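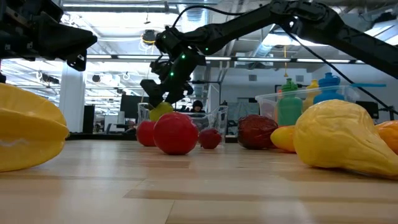 통합검색 검색어를 입력하세요 상세검색

작업 노트 / 12월
작성: 에피 할리데이(Effie Halliday)

아침에 와서 커피부터 내리고 오른팔 점검을 시작했다. 원래는 오전 중에 끝내고 오후에는 밀린 기록을 정리하려고 했는데, 늘 그렇듯이 하다 보니 하루가 다 갔다. 그래도 오늘은 꽤 마음에 드는 하루여서, 나중에 이 셀을 맡을 사람도 읽을 수 있게 조금 길게 적어 둔다. (조데이, 길다고 놀리지 말 것!)

시작은 어제 조데이 마부자(Zodwa Mabuza)가 남긴 쪽지였다. "둥근 걸 잡으면 손가락이 한쪽으로 밀려요. 토마토는 괜찮은데 작은 게 이상해요." 쪽지가 짧은 사람인데 이 정도로 썼으면 꽤 거슬렸다는 뜻이다. 기록을 열어 보니 지난번 손가락 패드 교체 이후 집기 횟수가 3,366회였다. 우리가 매크리치(MacRitchie) 셀에서 정해 둔 교체 주기를 아직 넘기지는 않았지만, 요즘 과일 모형을 많이 쓰면서 표면이 울퉁불퉁한 것들을 자주 집었으니 패드가 먼저 닳았을 수도 있겠다 싶었다.

전원을 내리기 전에 우선 천천히 열고 닫기를 몇 번 시켜 보았다. 소리는 정상. 그런데 끝까지 닫았을 때 왼쪽 손가락이 아주 조금 늦게 따라온다. 눈으로는 잘 안 보이고, 종이 한 장을 물려서 당겨 보면 안다. 왼쪽 아래 모서리에서 종이가 그냥 빠진다. 이 종이 시험은 예전에 로네스(Rorness) 쪽 작업장에서 배운 것인데, 게이지를 꺼내 오는 것보다 빨라서 아직도 제일 먼저 한다.

팔을 정비 자세로 옮기고 전원을 내린 다음 패드를 떼어 냈다. 왼쪽 패드 아래쪽이 눈에 띄게 반들반들했다. 오른쪽은 아직 쓸 만했지만 짝으로 바꾸는 게 우리 규칙이라 둘 다 새것으로 갈았다. 한쪽만 갈면 두께 차이 때문에 중심이 또 밀리고, 그러면 결국 이 짓을 한 번 더 하게 된다. (작년에 내가 그랬다. 그때 일은 따로 적지 않겠다.)

패드 나사는 6개다. 다 풀어서 접시에 담아 두고, 나사산에 남은 고정제를 닦아 내고, 대각선 순서로 조금씩 조였다. 처음부터 하나를 끝까지 조이면 패드가 살짝 비틀어진 채로 앉는다. 나사 하나는 머리가 조금 뭉개져 있어서 버리고 서랍에서 새것을 꺼냈다. 서랍에 이제 여분이 몇 개 안 남았으니 드레스타넥(Drestaneck)에 주문할 때 같이 넣어야 한다.

점심 먹고 와서 케이블을 봤다. 손목 위로 넘어가는 고리가 문제였다. 누가 정리를 깔끔하게 하고 싶었는지 타이를 너무 바짝 묶어 놨는데, 손목이 끝까지 돌아가면 선이 당겨진다. 보기에는 예쁘지만 선 입장에서는 고역이다. 타이를 끊고 고리를 조금 넉넉하게 다시 잡은 뒤에 손목을 손으로 양끝까지 돌려 보면서 여유를 확인했다. 지금은 걸리는 데가 없다. 조금 늘어져 보이더라도 제발 다시 조이지 말아 주세요. 부탁입니다.

전원을 다시 넣고 표시등부터 봤다. 전부 초록. 이때마다 괜히 마음이 놓인다. 그다음이 그리퍼 영점인데, 열림 끝은 금방 맞았고 닫힘 끝에서 시간이 걸렸다. 새 패드가 조금 두꺼워서 예전 값을 그대로 쓰면 모터가 계속 밀고 있는 상태가 된다. 엔코더 기준으로 닫힘 값을 378로 바꿨더니 종이가 양쪽 모두 고르게 물렸다. 옛날 값은 설정 파일에 주석으로 남겨 놨다. 지우지 말 것. 패드 공급처가 바뀌면 또 필요할지도 모른다.

파지력은 처음에 예전 그대로 뒀다가 레몬에서 미끄러지는 바람에 다시 만졌다. 새 패드는 표면이 아직 매끈해서 그런 것 같은데, 며칠 쓰면 나아지는지는 두고 봐야 한다. 일단 최대치의 70%로 올려 두었다. 더 올리면 잡기는 잘 잡지만 놓을 때 물체가 톡 튄다. 작은 사과에서 특히 그랬다. 사과가 굴러가서 책상 밑까지 들어갔고, 한참 엎드려서 찾았다.

시험 순서는 쉬운 것부터 갔다. 큰 빨간 토마토, 중간 토마토, 작은 사과, 그다음에 레몬, 그리고 마지막으로 스타프루트. 스타프루트는 언제나 말썽이다. 골이 있는 방향으로 잡으면 단단히 물리는데, 모서리 두 개를 가로질러 잡으면 들어 올리는 순간에 빙글 돌아 버린다. 이건 그리퍼 상태와는 상관없는 얘기라 오늘은 손대지 않았고, 접근 각도를 바꾸는 건 조데이와 같이 앉아서 볼 생각이다. 노란 호박 모형도 폭이 커서 열림 여유가 빠듯하다. 패드가 두꺼워진 만큼 더 빠듯해졌으니, 몸통보다 목 쪽을 잡게 하는 편이 낫겠다.

오후 4시쯤 조데이가 들러서 같이 몇 번 돌려 보았다. 밀리는 증상은 사라졌다고 한다. 다만 손목이 돌 때 "뭔가 사각거린다"고 해서 둘이 나란히 귀를 대고 한참 들었는데, 내 귀에는 들리다 말다 했다. 새로 잡은 케이블이 덮개에 스치는 소리일 수도 있고, 아니면 관절 쪽일 수도 있다. 아직 모르겠다. 덮개를 열어 보는 건 내일 아침으로 미뤘다. 퇴근 무렵에 관절 덮개를 열면 꼭 나사 하나가 남는다.

하르놀라크(Harnolach) 쪽에서 같은 팔을 쓰는 셀도 타이를 비슷하게 묶어 놨을 것 같아서 메모를 보내 두었다. 답은 아직.

내일 할 일
- 손목 덮개 열고 케이블 스친 자국 확인
- 패드 나사 여분, 새 패드 한 쌍 주문
- 레몬으로 파지 시험 다시 (패드 길든 정도 보기)
- 조데이와 스타프루트 접근 각도
- 왼팔도 종이 시험 한 번

떼어 낸 패드는 버리지 않고 봉투에 넣어 공구함 맨 윗칸에 두었다. 닳은 모양이 궁금한 사람은 꺼내 봐도 되는데, 왼쪽 오른쪽 표시를 해 놨으니 섞지만 말아 주세요.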